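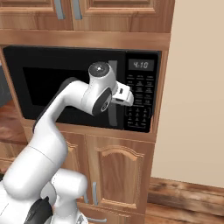
One Door, Two Controllers

Regular readers will remember that the spring plan was to have the arm tidy a whole kitchen. We have since scaled back our ambitions and would now like it to open a microwave.

The kitchen is simulated, so no crockery is at risk, and the microwave has been showing ten past four for as long as any of us have been looking at it. Into this timeless afternoon we put the same arm and the same gripper and swapped only the controller, which is the bit of software that decides where everything goes next and how hard it should push. In one corner was Joter, which we have been using at Zirnomport for ages and complaining about for nearly as long. In the other was Helex, newer, with a much longer manual.

Melati Sumampouw set up the runs. Each controller got 1000 goes at the door, split between 4 starting positions for the arm, one of which she picked purely to be awkward. A go counted as a success if the door ended up wide open and the arm hadn't folded itself into a shape it couldn't get out of. Touching the handle and looking pleased about it did not count, though under our old scoring it would have, and anyone comparing these results with last year's should bear that in mind.

A microwave door sounds like an easy one. The handle is a long upright bar on the right, the hinge is on the left, and the thing swings out at you in a wide arc. People deal with this by shuffling their feet without noticing. An arm with a fixed base has no feet to shuffle. It has to pull the handle along a curve that starts off pointing towards its own elbow, and if it pulls in a straight line, as both controllers would dearly like to, the fingers slide off and the door stays where it is.

Joter's approach is to grip hard and keep gripping. When it gets the first part of the pull right it is rather good, smooth and quick, and you start to wonder why we ever grumbled. When it gets it wrong it carries on anyway. We lost 400 goes this way, most of them from Melati's awkward position, with the fingers closing on air a little to the side of the handle and the arm then performing the whole opening movement with great confidence and no door.

Helex is more nervous. It creeps up to the handle, stops, has a think, and backs off if the contact feels wrong. Then it comes in again. Left to itself it will do this all day, so we capped it at 6 tries per go. Once the door is ajar it does something we hadn't seen before and rather liked: it lets go of the handle, moves round to the open edge and pushes from there. No one told it to. Melati checked the settings twice, suspecting me.

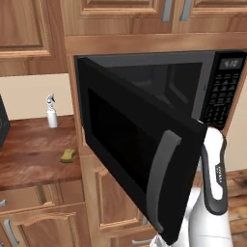
Verdict, Such As It Is

Helex opened the door more often. Joter opened it faster. If you were hoping for something more decisive, so was the person who signs off our computing time.

The pushing trick explains a good deal of the gap. Joter holds on to the handle to the bitter end, and by the time the door is fully out the wrist has been twisted as far as it goes and there is nowhere left to turn. Helex has swapped to the edge by then and has plenty of room. We did try giving Joter a rule that told it to let go halfway. It let go halfway, as asked, and went home.

Two cautions. First, the door hinge in our model is very free, and a real one with a stiff catch would make the first tug a good deal harder on both of them. We mean to add a catch next. Second, all of this was done with one gripper. The Ansari fingers, which are softer and a bit wider, may well stay on the handle in cases where these slip, and Joter would gain most from that. Anyone who has the Ansari model file in a state that loads without errors is asked to get in touch with Melati, who has three copies that don't.

The run logs are on the shared drive under "door", next to a folder called "door_final", which is older and should be ignored. If you want a go with your own controller, the start positions are in there too, including the awkward one. Closing the door again is down for December.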